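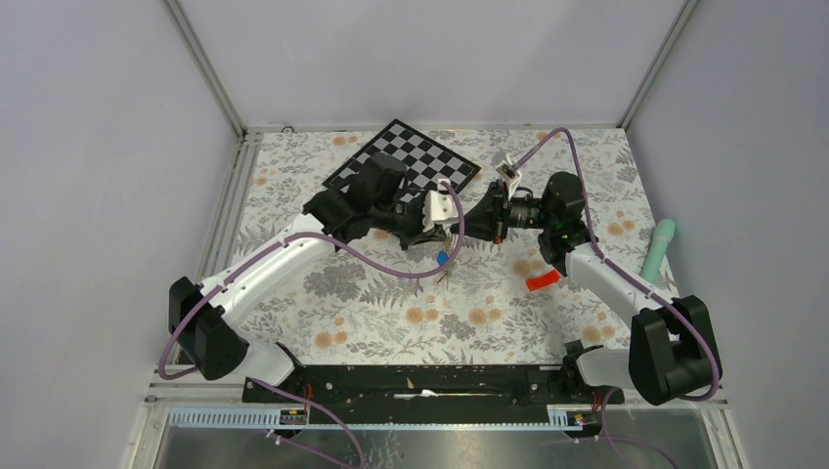

Granbridge, 4 May 2026

Rebane Home Forum > Tables and Coverings > Is this print too busy?
Views: 3,028

fernandfig
Posts: 453
Hello everyone, and sorry in advance, I do go on. I've finally settled on the Warkance print from Rarnix for the table, the one with gray leaves and ferns and the little peach-orange flowers on off-white. I love it – it feels like a garden in early June – but now that it's down I keep wondering whether it's too much. The walls are that pale lavender gray, which I thought would calm it all down. And then there's the checkerboard, which I like set on the diagonal, and my sister says black and white squares on top of all those leaves make her eyes swim. What do you think?

plainlinen
Posts: 107
I'm going to side with your sister, I'm afraid, and I say it with love! It's a pretty print, and the gray in the leaves gets along nicely with the walls. But a checkerboard is about as strong a pattern as you can own, and I'd want something quiet under it. A solid gray, maybe, or a plain off-white if you're braver about spills than I am.

oldporchswing
Oh, I disagree completely. The board has that thin black border, and to my eye that's all it needs to keep it separate from the flowers. I had a print twice this loud in my kitchen for years and we played on it every evening. What I would do is square the board up with the table. The diagonal is what makes it restless.

fernandfig
Thank you both! I tried it squared up last night, and it looked so stiff that I turned it right back. My bigger worry is small things getting lost among the flowers. 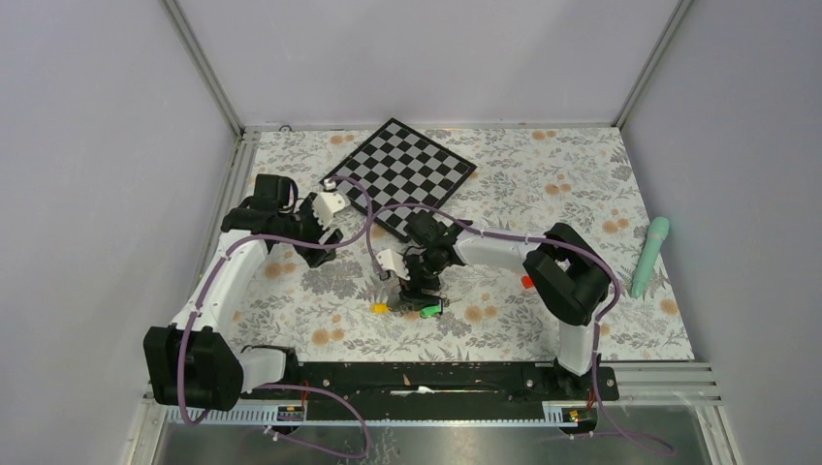
Yellow and green blocks out on the leaves, orange-red over to the right.

plainlinen
Well, the green one I'll give you, it shows up beautifully. The orange-red is the one I'd lose, with all those orangey blossoms everywhere. I still vote for a plain cover, but I can see why you fell for this one.

oldporchswing
Keep it! And how much is it by the yard, if you don't mind my asking?

fernandfig
I paid $5 a yard, end of the roll. There was a blue version too, if that suits your kitchen better.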